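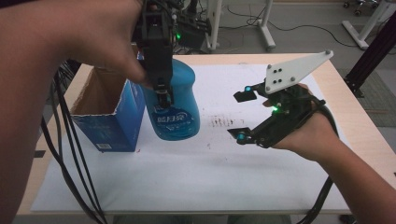

Students from the Landeg group asked me to start with the fingertips, as most of their lost grips in December came from there and very few from the cables.

Home Courses Handouts Lab rules Contact

Care of the hand-held grippers, Handout 7
January 16, 2024 – by the Varkolora course staff

I agree with the students, so the order of this handout is changed. The work is for one pair of grippers, left and right, at the table in the Plolholm room.

Fingertips. Open the jaws fully and wipe both pads with a dry cloth. Look at the colored markers. If a corner is lifting, replace the marker and write it in the log. Pads are changed after 200 hours of use, also when they still look good.

Plate with the dots. On the right gripper, check the screws at the corners of the white plate. Tighten them by hand only. A plate that has moved even 2 mm must be calibrated again, see the Jorkport sheet.

Cables. Let them hang with some slack, and move your arm through the full reach before you record. The cable must not pull at the base of the gripper.

Light. Green means the unit is ready. If it goes off during work, stop, put the object down and restart that side only.

Grip test. Take a bottle by the shoulder with one gripper, lift it a little over the paper and hold for eight seconds. Do the same with the other gripper. If the bottle turns in the fingers – clean the pads and try again. Change the paper sheet at the end of the week.

Shares 8 Comments 2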